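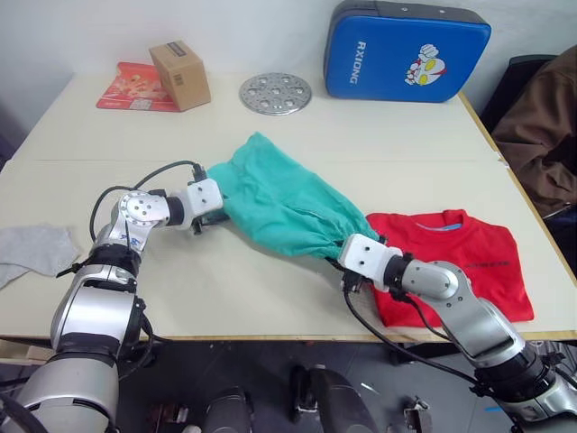 Skevow county has two people who want to be its next executive and they both work on the same floor. Same hallway, same coffee machine, same parking lot out back. If you believe the talk at the diner on Joshi Street, they haven't eaten lunch together since June.

Rekha Bansal says that's nonsense. "We had soup last week," she told me, walking fast, one arm in her coat. She is the deputy executive, second term, and she was already late for a meeting on snow routes.

The other name is the county's public works director, who has not declared and whose office would not put him on the phone for this story. Three calls. One email back, two lines, thanking me for my intrest.

So, the talk. It goes like this. The executive is retiring, everybody assumes, although she hasn't said so either. For years Bansal was next in line. Then the Lulalel bridge reopened ahead of schedule, and who was standing at the microphone? Public works. Who cut the ribbon? Public works. Bansal was in the second row, next to the high school band.

People noticed. People in county government notice chairs.

A staffer who has worked for both of them put it this way: the director gets the bridge, the deputy gets the jail budget. Not a fair split if you plan on running for anything. The jail budget is 2000 pages with the attachments and it has made no one popular, ever. Bansal took it on in her first month and she still has it.

She doesn't complain about it, at least not to me. Asked twice whether she's been handed the bad jobs, she talked about overtime rules. Long answer. Pretty good one, if you care about overtime rules.

The money is where it gets more interesting. Both have committees open, which is legal and normal. Hers has been open longer. His took in more last quarter, a good chunk of it from paving and concrete people, and a smaller chunk from Pindix, the billing company that wants the county's water contract. That vote is in the spring. Public works doesn't vote on it but does write the recommendation.

Pindix gave to Bansal too. Less. Her campaign sent it back, and let a few reporters know it had been sent back.

"That was the first shot," said a former council member who asked to stay out of it and then talked for an hour. "You don't mail a check back and call around unless your running."

There are 13 council seats and the count, as best anyone can make it, is a mess. Endorsements don't decide this, voters do, but in a primary where maybe one in five shows up, a council member with a phone list is worth a lot. Bansal has the west side members. The director has the ones with roads under construction. Around 19 town chairs haven't said a word and are enjoying the attention. One of them told me he has gotten two fruit baskets.

And then the joint appearence. On 27th December, the Friday after Christmas, dead time for news, the two of them went out to the Lulalel senior center to talk about the new bus loop. Together, same county car. The executive's office set it up. Was it meant to kill the rumors? The spokesman said it was meant to talk about the bus loop.

It was fine. They sat side by side. He explained where the stops would go. She explained the fares – free before ten, half price after. A man in the front asked if the two of them got along. Big laugh. The director said, "She drives, I do the map." Bansal said the map was upside down.

Hard to tell how much of that was rehearsed. They left together, and there was some talk in the lot, doors closed, engine running, before the car pulled out.

Where does it go from here? Filing opens in a few weeks. The executive could end a lot of this by saying who she likes, and friends say she won't, since she remembers her own first race and who stayed out of it. Her door is exactly between theirs. Staff call it the median strip.

Bansal, for her part, says she'll decide with her family after the holidays and that the county has a budget to pass. Then she was on the stairs, two at a time – the snow people were waiting.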